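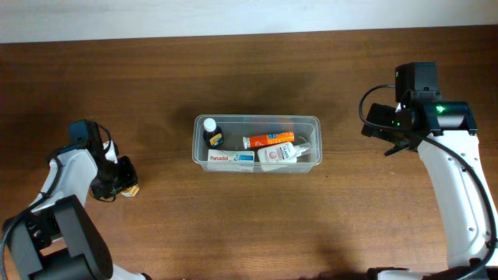 Villa Juseo – lohnt sich das?

seeigel_77
18. März 2011
Hat schon jemand die Villa Juseo gemietet? 1.099 Euro die Woche, angeblich 100 m zum Wasser. Wir wären im Januar dort, mit Oma.

Tsang_CH
War letztes Jahr da. Traumhaft, der Garten! Aber zum Strand sind es 162 Stufen, überleg dir das mit Oma.

Plellent
Traumhaft?? Im Salon hat es gezogen und die Fresken sind halb überstrichen. Nie wieder.

Tsang_CH
@Plellent Du warst im Nebenhaus, das hattest du selbst geschrieben – die Fresken sind oben.

seeigel_77
Und die Heizung?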